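Lithops aus Samen ziehen: was wirklich nötig ist

Über die Aussaat von Lebenden Steinen kursiert viel Unfug. Mal soll man die Samen über Nacht in Kamillentee legen, mal das Substrat mit Zimt bestäuben, mal nur bei zunehmendem Mond säen. Ich habe das meiste davon ausprobiert und wieder gelassen. Was übrig blieb, passt auf eine Seite.

Was Sie brauchen

Flache Schalen mit Abzugslöchern, Bims in feiner Körnung (1 bis 3 mm), etwas gesiebte Kakteenerde, eine Sprühflasche und eine durchsichtige Haube. Spezielles »Lithops-Substrat« im kleinen Beutel können Sie sich sparen. Ich habe zwei davon gekauft, und beide bestanden zur Hälfte aus Torf. 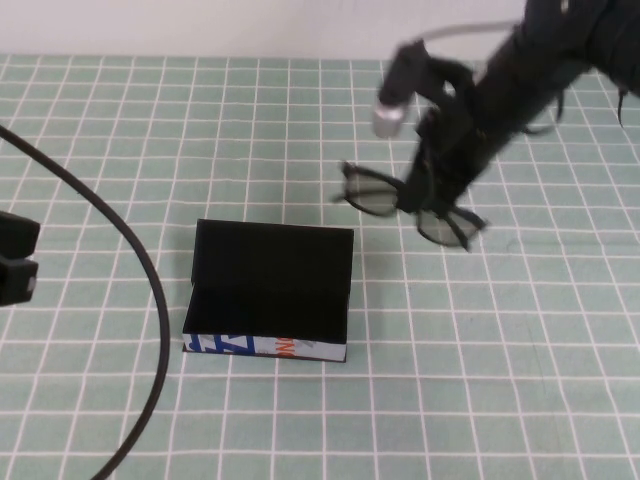

Beim Saatgut bin ich misstrauisch geworden. Blaue oder knallrote Lithops gibt es nicht, auch wenn die Tütchen im Netz so bebildert sind. Kaufen Sie bei jemandem, der Art und Erntejahr angibt. Mareike Fröhlich, mit der ich seit Jahren Samen tausche, schreibt außerdem die Mutterpflanze dazu, aber das darf man von einem Händler wohl nicht erwarten.

Schritt 1: Substrat mischen

Vier Teile Bims, ein Teil Erde. Manche schwören auf reinen Bims, dann muss man aber früher düngen. Ob man die Mischung im Backofen sterilisieren sollte, ist umstritten. Meine sterilisierten Schalen haben genauso geschimmelt wie die anderen, und die Küche roch zwei Tage lang nach Waldboden.

Schritt 2: Säen

Die Schale von unten wässern, bis die Oberfläche dunkel wird. Samen auf ein gefaltetes Blatt Papier geben und vorsichtig auf die Fläche klopfen. Nicht abdecken, Lithops sind Lichtkeimer. Bei einer Packung mit 1.000 Korn nehmen Sie bitte mehr als eine Schale. Aus meiner ersten Aussaat habe ich 327 Sämlinge einzeln pikiert, und ich möchte das nicht wiederholen.

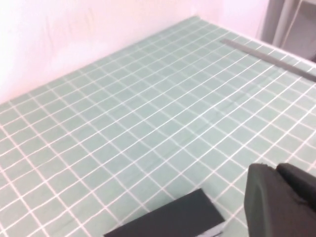
Als Zeitpunkt wird meistens das Frühjahr empfohlen. Ich säe lieber im September, wenn die Nächte kühler werden und die Tage noch warm sind. Temperaturen zwischen 15 und 25 Grad reichen völlig. Eine Heizmatte habe ich auch mal angeschafft. Sie liegt im Keller.

Schritt 3: Haube drauf, aber nicht zu lange

Die ersten Keimlinge zeigen sich nach vier bis zehn Tagen. Ab dann täglich kurz lüften und nach zwei bis drei Wochen die Haube schrittweise abnehmen. Die verbreitete Methode, alles monatelang luftdicht zu verschließen, mag bei manchen Kakteen gut gehen. Bei Lithops bekommt man damit lange, weiche Sämlinge, die beim ersten Luftzug umfallen.

Hell stellen, aber keine pralle Mittagssonne. Werden die Sämlinge rötlich, war es zu viel; strecken sie sich, zu wenig.
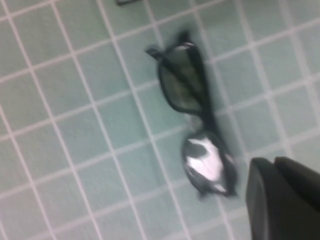
Schritt 4: Das erste Jahr

Erwachsene Lithops dürfen monatelang trocken stehen, Sämlinge nicht. Sprühen, sobald die Oberfläche abgetrocknet ist, später in größeren Abständen von unten gießen. Die erste Häutung kommt meist nach einigen Monaten. Helfen Sie nicht mit der Pinzette nach, auch wenn es in den Fingern juckt.

Dünger gibt es bei mir erst nach dieser Häutung, in Viertelkonzentration. Wundermittel auf Algenbasis habe ich neben ungedüngten Schalen getestet und keinen Unterschied gesehen.

Pikiert wird frühestens nach einem Jahr. Bis zur ersten Blüte dauert es noch einmal zwei bis vier Jahre, und wer Ihnen etwas Schnelleres verspricht, will vermutlich etwas verkaufen.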